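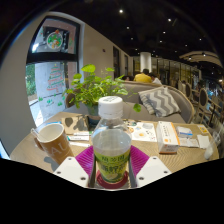
Tuesday, 16:30
Bottle task, café location, second half of the session

Moved to the round wooden table by the window after lunch. Plan was 8 takes per start position, grasp upright, lift, move, set down upright, release. Object for this block is the clear bottle with the yellow-green label and the white ribbed cap. Contents left in. The Plirley set from November used empties only, and the policy trained on it closes too lightly on anything with weight in it.

Grasp height: keep the fingers on the label. Takes where I came in high, at the shoulder, are tagged "high" and should stay out of the first training pass. The shoulder slopes and the finger pads ride up it. Two of those ended with the bottle leaning on release. Kept on disk, might be useful as negatives later.

Clutter: did not clear the table. Mug stays on the left, plant behind, papers and packets on the right. Between takes I moved the small items by hand and left the mug and plant alone. If anyone repeats this block, shift the mug too. With 4 start positions and one mug position the model can learn the mug as a landmark, which is what happened at Cesstead with the tape dispenser.

Light: sun through the window onto the plant and the table. Leaf shadows on the kraft paper are dark and will move over the afternoon. Exposure left on auto for the first start position, locked for the other three. Note this in the metadata, the field exists but the form doesn't ask for it. Ceiling spots give small highlights on clear plastic. No action.

Background: people visible beyond the sofa in part of the data. Run the face blur before upload, same settings as the Noltodo batch. Check that it does not smear the plant leaves, it did last time at the default threshold.

Tracking: lost pose in 7 takes. All of them during fast wrist rotation close to the tabletop, where the view is mostly wood grain. Slowed down the approach after that and had no further losses. Suggest a fixed rule: no rotation below bottle-cap height.

Finger width signal looks clean. Small offset at full close compared with the morning. Recalibrate before the next block and do not correct the afternoon files by hand.

Labels: one instruction string per take, "pick up the bottle and put it down on the other side." Other side of what is not defined. Rewrite before export. El Khatib format wants a target region, so mark it from the final pose.

To do
- re-record start position 3, most of the lost poses are there
- second bottle, opaque, same cap size if possible
- set down next to the plant pot, close clearance
- spare battery was flat, charge both tonight
- ask whether we can have the same table on the next visit

Stopped at 17:50, card nearly full.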